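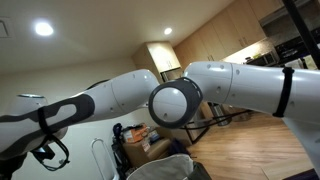
Photo: Restell Home Forum, member upload

Dye transfer from dark laundry onto tan leather sofa – how to remove it without stripping the finish?

seamline
Posted 2022-06-16

Sofa is 27 months old, tan, semi-aniline according to the paperwork. We fold laundry on it. Two new pairs of indigo jeans and a navy sweatshirt sat on one seat overnight, and there is now a gray-blue cast on the top of the cushion, strongest next to the piping. The seat back is clean. The color does not come off on a dry white cloth. A cloth dampened with distilled water picks up a very faint blue.

The room has a south window and the seat gets sun from noon on. Humidity is normal. No conditioner has been used on the leather, only a vacuum with the brush head. 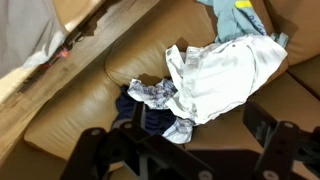

Products tried

Rerkier leather cleaner, the water-based one, two passes with the foam sponge. It lifted some of the blue on the first pass and nothing visible on the second. I stopped there.

I also have a bottle of 70 percent isopropyl alcohol and a melamine sponge. I have read both for and against each of them. What I need to know is whether the dye is still in the topcoat or has gone through to the pigment, and what order to work in. I would like to avoid a recolor.

hidegrade

First find out what finish you have. Put one drop of distilled water in a hidden spot, such as the underside of the cushion flap. If it beads and stays beaded, there is a topcoat. If it darkens the leather within a minute, there is little or none, and you should not use any solvent on it at all.

Assuming it beads:

Clean again with the same water-based cleaner, but work the foam with a soft horsehair brush, small circles, very light pressure. Wipe with a damp white cotton cloth and turn the cloth every stroke. Fresh dye sits mostly in the grain, and a flat sponge rides over the grain without reaching it.

Let the cushion dry for 3 hours away from the window. Judge the color only when it is dry. Damp leather reads darker and you will chase a stain that is already gone.

If blue remains, use a dye transfer remover made for finished leather. Drollon sells one in a small bottle. Test it underneath first, and stop if the test cloth shows tan. Tan on the cloth is your own finish coming off.

Leave the alcohol in the cabinet. At that strength it softens most acrylic topcoats – you may get the blue out and be left with a dull, sticky patch. Melamine is a fine abrasive and will change the sheen on a semi-aniline hide.

When the seat is clean, apply a thin coat of leather protector. It will not stop transfer, but the next stain will stay nearer the surface. 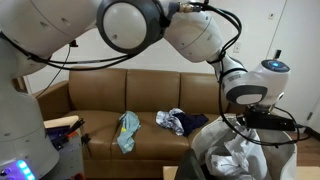 White arm with cabling, blue light at the wrist

kettle_n_cord

baby wipes worked on mine. took a while

drystitch

Do not use baby wipes repeatedly. Some of them leave a residue that attracts dirt.

Agree with hidegrade on the order. I would add that dye migrates further with heat, so keep the sun off that seat until it is clean. Ours picked up black from a throw in December with the heating on, and the part nearest the radiator was the worst. Jin protection cream went on afterward, 3 thin coats, buffed between each.

Wash new denim separately with cold water before it goes near the sofa. If the rinse is still blue, wash it again.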